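# Sugar apple

The sugar apple (*Annona squamosa*) is a small tropical fruit with sweet, custardy flesh and a knobby green skin, and I should say up front that it's my favorite fruit in the world, so this entry is going to lean. It goes by a lot of names. Sweetsop is common in the Caribbean, custard apple is common in India (though that name gets handed to several of its cousins too), and in the Philippines you'll hear atis. I grew up saying sugar apple, so that's what I use.

## The tree

It's a modest tree, more of a big shrub if you leave it alone, with thin branches that wander off in whatever direction they like. Mine is 9 feet tall and I don't think it plans on going any further. The leaves drop in the dry or cool part of the year, and first-time growers tend to panic over that. Leave it be! New leaves come back with the warmth, and the flowers show up with them — greenish-yellow, droopy, easy to miss.

Small beetles do most of the pollinating in the wild. In a backyard they can be scarce, so plenty of people do the job by hand with a soft paintbrush, collecting pollen late in the day and brushing it onto freshly opened flowers the next morning. Annick Pelletier, who grows several kinds of annona at Girard, taught me to do it before 8 a.m., and my crop went from four fruits to a kitchen full of them.

## The fruit

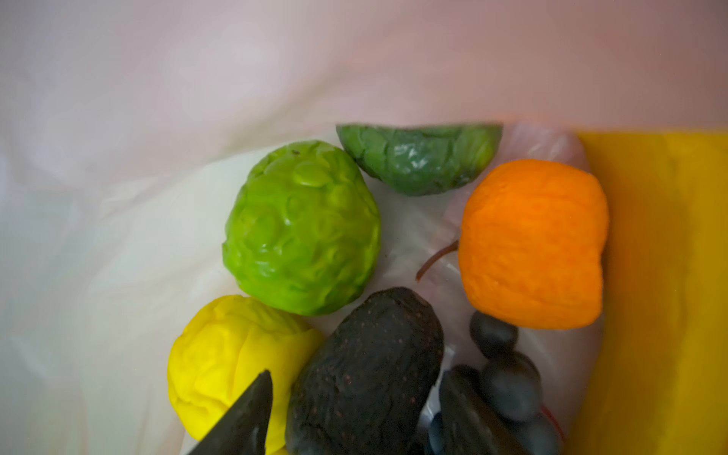 Sugar apples are what botanists call an aggregate fruit, meaning each one forms from many little parts of a single flower that grow together. Every bump on the outside belongs to one of those parts. You can get the general idea even from a toy version, like the lime-green one in the plastic bag, with its irregular scale-like lumps and the darker green down in the creases. On a real fruit those creases are what you want to watch. As it gets close to ready, the bumps pull apart and the gaps between them turn paler, often cream or a soft yellow.

Inside, the flesh is white to cream and splits into segments, most of them wrapped around a shiny dark seed. The texture is a little grainy near the skin and smooth toward the middle. People say it tastes like vanilla custard. I get custard, some pear, and a bit of something flowery I've never been able to name.

Don't eat the seeds. They're toxic if they're crushed or chewed, and the powder is nasty if it gets in your eyes, so keep them out of the blender.

## Relatives people mix it up with

The cherimoya (*Annona cherimola*) has smoother skin with shallow, thumbprint-like marks and likes cooler hill country. The atemoya is a cross between the two, and it tends to travel better, so if you've bought a "custard apple" at a regular grocery store there's a fair chance it was one of these. The soursop is much bigger, softly spined, and sharp enough to make your cheeks pull in. I love it in juice and can't eat it with a spoon.

## Picking and keeping

Pick them when the creases have opened up and the fruit still feels firm, then let them soften on the counter for a few days. A ripe one gives like a ripe avocado, and a very ripe one may come apart in your hand, segment by segment. They bruise if you look at them wrong. I lost most of one August's crop by stacking it in a deep bucket.
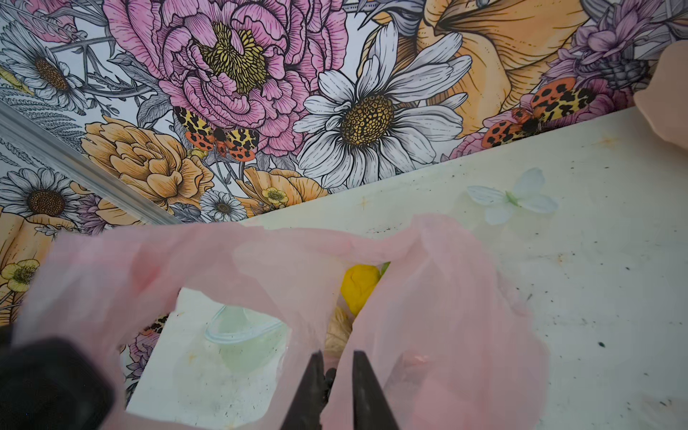 The fridge is fine once they're soft, but only for a day or two, and the skin will go brown or black in there. Put a hard one in the cold and it may never ripen properly. For anything longer I scoop out the flesh, pull the seeds, and freeze it flat. Mervin Dhillon, my neighbor, stirs the frozen pulp straight into cold milk with a pinch of cardamom, and I've stopped making it any other way.

## Varieties

Most trees are grown from seed and vary quite a bit, but there are named kinds. Purple or red-skinned types turn up now and then and taste much the same to me. There are also seedless ones, sometimes sold as Cuban Seedless, which are wonderful to eat and a bit milder — the fruit can be lopsided and the trees don't bear as heavily.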